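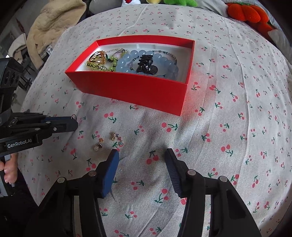
Is the Kokden hand-held gripper kit any good with small things?
Posted by Araba Aryee

Hello all! I'm tempted by the Kokden pair (the seller wants 400 for the two) and I'd mostly be recording sorting jobs, earrings and beads and so on. Would it cope, or should I save up for the Esska?

Danang Rondonuwu
I've had mine since May and I'm very fond of it, though studs took me a good while to learn! Go slowly, come in low, and practise on a soft cover so they don't skitter off. Bracelets and hair clips are much kinder to a beginner.

Tsung-han Cheng
esska is nicer but dear. ask if spare pads are included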